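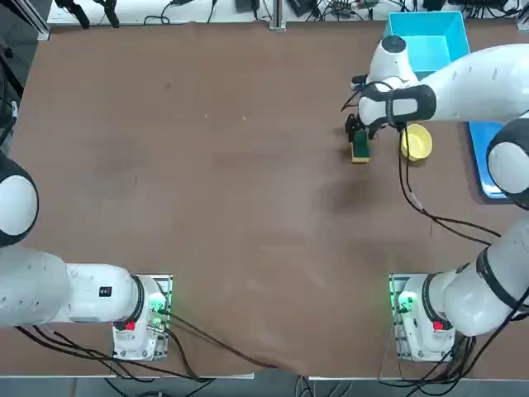

Multarow padded cases: progress to the end of June

Prepared for Mei-kuen Chuang by Robel Lencho

A very good quarter, and I'm pleased to be writing this one! The instrument case range has gone from drawings to finished goods, and the first full run of 1,000 clarinet cases left the Plornside workshop in June. Of those, 252 have already gone out to shops and music teachers, and the rest are on the shelves at Plalstead waiting for the autumn term orders.

Zips and handles

You'll remember the trouble with the old zip. It snagged on the lining at the corner nearest the handle, and people forced it. Su-chen Su moved the lining seam inwards by 6 mm and swapped to a chunkier puller, and the sample cases now open in one sweep. She also talked me into a wider carrying handle, which I resisted on cost and was wrong about. It is so much nicer to hold, particularly with the music pocket full.

The shoulder strap is still the old one. We have two replacements on trial and I like the softer of them, but the clip rattles and I'd rather wait than send it out like that.

Inserts

The foam inserts took longer than planned. The first batch from the supplier was too firm, so the bell section had to be pushed into place, and we sent it back. The second is lovely. Abílio Barreto cut the trumpet version from the same sheet to see if one grade would do for both, and it does, so we can buy a single foam for the whole range. That saves money on each order and frees up a good bit of storage.

Returns and comments

Six cases came back. Four had a loose stitch at the strap ring, all from the same morning's sewing, and we have added a second row there. One had been sent in the wrong colour (our mistake, replaced the same day) and the last was simply too small for the buyer's instrument. Sze-wing Yip has rewritten the size guide so the inside measurements come first.

Teachers have been generous with their comments. The name card window gets mentioned again and again, and several have asked for a junior size.

Money

We are within budget on materials and slightly over on carriage, mostly from returning that foam. I don't need anything extra for it.

Next

Trumpet cases go into production as soon as the new moulds arrive from Yu. Su-chen is drawing up the junior clarinet case and I hope to have a sample in your hands before the next report. I would like your decision on the dark green fabric, as the mill needs our order early. Swatches are in the post to you.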